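Subject: Re: Flallell folding kit, anyone bought one?

Hi all,

On the August digest, Thabiso Tshabalala wrote:

> We're a small linen service and we got a quote for the Flallell
> two-arm kit, the one Westen resells with the fabric pack. Sales
> tells me it does towels "out of the box". Has anybody here had
> one on a table for longer than a demo? I care about setup time,
> what the fingers do to soft stuff, and whether support answers.
> We fold maybe 180 pieces on a busy morning, so speed matters too.
>
> Thabiso

Thabiso, yes! We've had one on trial for 12 weeks now, and I've been meaning to write it up anyway, so you get the long version (sorry, everybody on dial-up hours).

Setup first. Westen says an afternoon. It took me and one other person 6 hours to get both arms bolted, calibrated and talking to each other, and then most of the next morning on the wrist cameras, which kept swapping left and right in the software. There's a setting for that on page 15 of the manual. Read page 15 first. The table is up to you, and I'd go bigger than the drawing they send, since the arms like more elbow room than you'd think.

The fingers are the part I'd been worried about, and they've turned out to be the part I like most. They come to a point, so they can get hold of a hem or a corner without grabbing half the cloth along with it. I did snag a loop on a cheap terry hand towel early on, and that was with the grip force left at the factory number, which is way too high. Turn it down before you do anything else!

A few from our table, fleece and towels both:

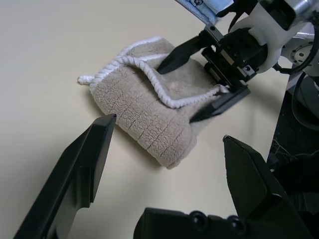
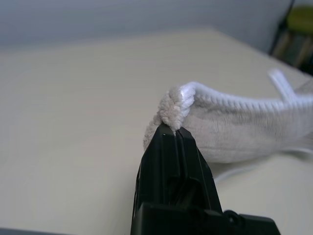
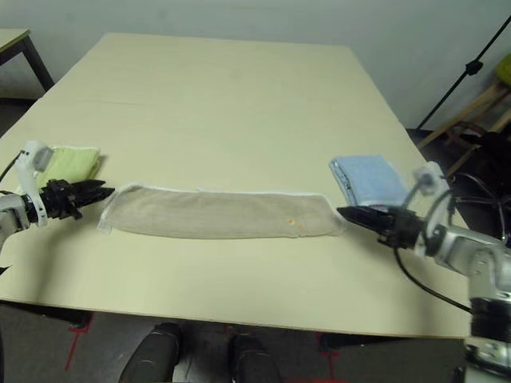

Speed, well. You won't get 180 pieces done in a morning with this, I'll say that plainly. A flat towel is fine and you can walk away from it. Anything with a drawstring or a cord takes it ages, and I still stand there like a nervous parent. If your work is mostly flat linen you might get a decent share of it done overnight, but I wouldn't let anyone go home early on the strength of the brochure.

Support is Mitia, not Westen, whatever your quote says. They answer by email, usually same day, and the person on the other end knows the arms. The phone line I gave up on.

We also looked at the Baloyi kit before this one. Cheaper, and the software is prettier, but it came with wide rubber fingers and they wouldn't quote me for a narrower set. If you only do bath sheets that may not bother you at all.

One more thing — ask what happens to the fabric pack license after the first year. Ours renews separately and it wasn't on the original quote. I got them to put it in writing, and I can send you the wording off list if that helps.

What are you folding, mostly? And is anybody running two of these side by side? I'd love to know how you handle the cables.

Cheers,
Jo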